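Joint strip in the middle of a long wooden table, keep or remove?

gretero_65
Posted 24/12/2020
Hello all. I am new in this forum and English is my second language, so please be patient with me. We took over a work room in March and the big table came with it. The top is light wood with a fine grain, very nice, but a long gray metal strip runs across it. On one side of the strip is the large part, and behind it is a narrower part where all small things end up. I want to sand and oil the top. My question is if I should take the strip out first or leave it where it is.

The second thing is the echo. The ceiling is bare concrete. The walls have the dark gray panels with the tiny holes, and still I find the room loud when two persons talk on the phone.
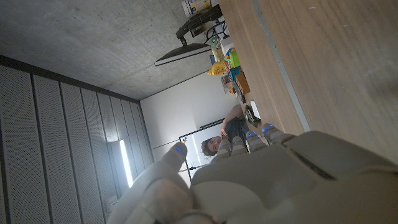

Our table with the strip, and the wall panels with the long light.

Sorry for the tangle of cables at the monitor arm, this is a project for the new year.

Colta
Leave the strip. In my experience it covers a joint between two tops, and when you remove it you find a gap full of old crumbs and two edges which are not the same height. I did this in my own workshop and I regretted it for a whole winter.

ignacio34
I don't agree with Colta. If you sand with the strip in place, you will scratch the metal and you will also leave a dark line of old finish next to it. Take it out, clean the joint, sand both parts, oil, put it back. It is one afternoon more.

Colta
One afternoon if the screws come out. Is it screwed or glued? From the photo I can't tell.

gretero_65
I looked under the table. There are screws from below, but I don't know if they hold the strip or only the frame of the table. On the strip itself I feel no screw heads.

Riet Mertens
Before you do anything, please check if the top is solid wood or veneer. With veneer you have less than a millimeter and the sanding machine goes through it very fast. Look at the end of the table: if the grain continues over the edge, you have a good chance that it is solid.

About the echo: panels with holes need something soft behind them. If they are fixed directly on the wall they do very little. But I think your ceiling is the bigger problem, concrete sends everything back.

ignacio34
Riet is right about the veneer, I forgot to ask this. For the ceiling I would hang felt pieces above the table and leave the rest.

skinport
Felt on the ceiling collects dust and looks sad after one year. A thick rug is cheaper and you can wash it.

Riet Mertens
A rug helps for steps and chairs. For voices it helps less, in my opinion. We had both in our office, and only the ceiling pieces made the phone calls better.

gretero_65
Thank you everybody. The grain goes over the edge on the short side, so I hope for solid wood. I will try to loosen one screw after the holidays and write here which part moves. Colta, which oil did you use for yours?

Colta
Hard wax oil, two thin coats, and one night between them. Try it on the underside first, mine became more yellow than I wanted.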